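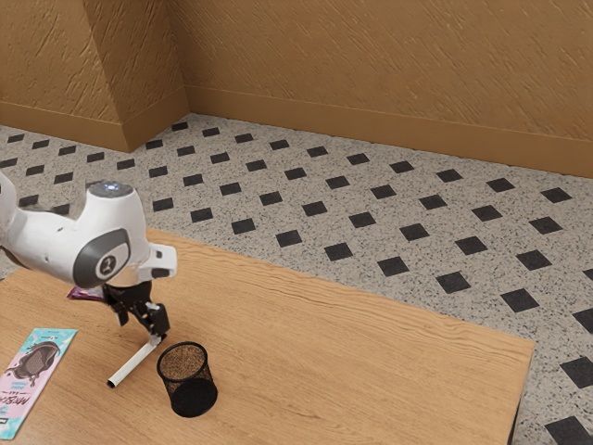 FOR IMMEDIATE RELEASE

Wirunance opens gripper comparison bench to outside labs, first results posted

Wirunance said Sunday it is opening its simulated gripper bench to outside teams, and is putting out results from the first round. 1,942 simulated picks, two finger designs, one arm. Same tabletop every time.

The short version – the narrow-tip fingers did better on thin items like markers. The wide pads did better on flat wrapped snacks. Neither one won everything and we are not going to pretend otherwise.

"People kept asking us which gripper to buy and we kept saying it depends," said Junpei Shibata, who runs the bench. "Now we can at least say what it depends on."

What was in the first round:

Stasine narrow-tip fingers, stock controller settings
Pladov wide pads, stock controller settings
One marker, snack packages, a wire-mesh cup as the drop target
Two camera placements, one wide of the table and one close over the tabletop

The close camera turned out to matter more than teh fingers in a lot of runs. Wide view only, the controller kept reaching a little short on the marker. Adding the close view fixed most of that. Shiny wrappers are still trouble. Glare on the wood too, on certain lighting settings, and those runs are tagged so teams can pull them out.
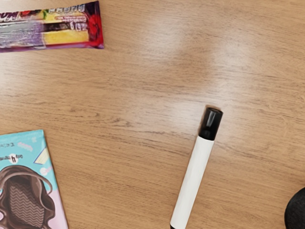
Gervásio Macedo, reading an advance copy of the results, asked why the controllers were left at stock settings, and said a tuned wide pad would close a good part of the gap on thin items. Wirunance agrees that's a fair point. Tuned runs are next, 276 of them already queued, and will be reported in a seperate table.

Outside teams can send in a gripper model, a controller, or both. Each entry gets 1,500 picks on the standard layout plus a set on shuffled layouts. Results go up either way, good or bad. No fee for the August round.

"Send us the one you're not sure about," said Solange Honorato, who handles entries. "Those are more useful to us than the polished ones."

There are 37 slots. First come, first served. Entries need a working model file and a one page note on finger size and grip force limits. Incomplete entries go to the back of the line.

Media and entry questions: Solange Honorato, Wirunance bench office. Phones open at 9 a.m.

###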